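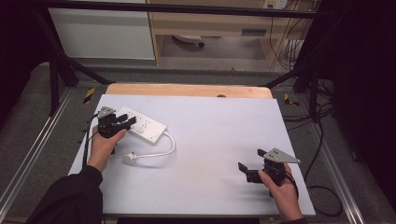 Drurkano notebook, February, build 262

Dialogue branching, chapter 3. Carried over from the last entry: the save made on the ferry deck loads with the wrong conversation state if the player quits during a timed choice.

Reproduced at 10.40 on the console kit and again on PC. Steps as follows. Start the ferry talk with the sister, let the timer run below half, open the pause menu, quit to title, reload. The timer comes back full, but the flag for "stayed silent" is already set. Whatever the player then picks, the next chapter treats her as ignored. Wadari's own save inspector shows the flag written at pause, before the choice resolves. So the fault is in the order of writes and the dialogue graph can be left alone.

Tried:
1. Delay the autosave until the timer closes. Works, but a crash in that window loses the whole ferry section. Rejected.
2. Write the flag only when the choice node exits. Works on PC. On console the exit event fires twice if the pause menu is open. Cause not found yet.
3. Store the remaining time with the save and clear any pending flag on load. Works on both. Costs one extra field. Old saves have no value there and default to a full timer, same as now.

Going with 3. Siamak Shahbazi to check that old saves from the press demo still open.
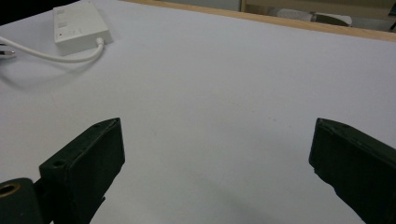 Flowchart screen

The end-of-chapter chart has 19 nodes for the ferry and draws them all, including the locked ones, which is what Allitz asked for. Text on the locked nodes is blurred but the blur is a texture, so the text length still shows. Two testers guessed the drowning ending from the width of the box. Fixed width for locked nodes from the next build. It looks worse when a short title unlocks and sits in a wide box - acceptable for now.

Scroll speed on the pad is tied to frame rate. Known, low priority, logged.

Timed choices

Present default is over 3 seconds, set by Nguyen-Tran before the voice lines went in. The longest prompt now takes nearly that long to read aloud, and in the German text it takes longer. Proposal sent round before lunch: start the timer when the line ends, keep the length as it is, and let the player double it in the options. No penalty in the story for using the longer setting.

Hollis Lindqvist agrees with starting at the end of the line. Clyde Begay would like the bar hidden until the last second. I have built it both ways behind a debug switch so the next playtest can run one group on each. 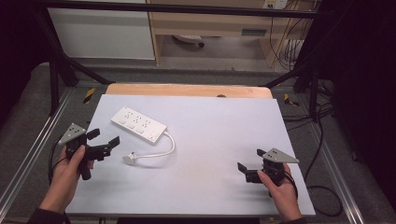

Yolanda Doucet, in reply to the proposal, wrote that hiding the bar will make people think the game has hung, and that on the ferry she put the pad down and waited when she had no bar to look at. She would keep it visible and drop the ticking sound instead.

Fair point on the waiting. The ticking sound is on its own channel and can be muted without touching the mix. Added as a third setting of the switch.

Left for tomorrow: double exit event on console, German line lengths, ask Lyle Mbeki whether the silent option counts as a choice in the end statistics. At present it does on the chart and doesn't in the totals.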